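How Does a Bus Know Where to Go?

If you have ever stood at a bus stop on a chilly December morning, hopping from one foot to the other, you may have wondered who decides where the bus goes. Why does it turn left at the bakery? Why does it stop by the library and sail right past your friend's house? These are very good questions, and grown-ups who plan buses ask them all day long!

Let's visit a make-believe town called Gromia. It has 1,451 people in it, one river, two schools and a hill that everybody grumbles about.

Starting with a map

The first thing a bus planner does is get out a big map of the town and find the places people need to reach – schools, shops, the doctor, the swimming pool, and of course people's homes. Then she looks for a path that joins up as many of those places as she can without wiggling around too much. A wiggly route picks up lots of people, but it takes a very long time, and anyone sitting at the back will start to wish they had walked.

A straight route is quick, but some people will have a long walk to reach it. So the planner has to find something in the middle, and that can take weeks of drawing and rubbing out and drawing again. 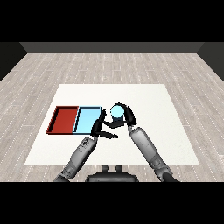
How many stops?

Our bus in Gromia has 19 stops. Every time it stops, the doors open, people climb on, somebody hunts through a coat pocket for a ticket, and the doors close again. All of that takes time. If we added a stop outside every single house, the bus would hardly get moving before it had to brake!

Going all the way from the first stop to the last takes our bus 31 minutes. If the planner wants a bus to come more often, she needs more buses and more drivers, and those cost money. Some of the money comes from the tickets people buy, and in many towns the rest comes from taxes, which are paid by people who live and work there.

What about taxis?

A taxi works in quite a different way. It has no route at all. You tell the driver where you want to go, and off you go, right to the door. It's lovely if you have heavy bags or a sore foot, but it usually costs more, as you aren't sharing the ride with a whole crowd of other people.

Try it yourself

Draw a little town on a big sheet of paper, with a school, a park and some houses. Now take a crayon and draw a bus route through it. Can everyone get to the park? Ask somebody at home where they would like a stop, and see if you can fit it in.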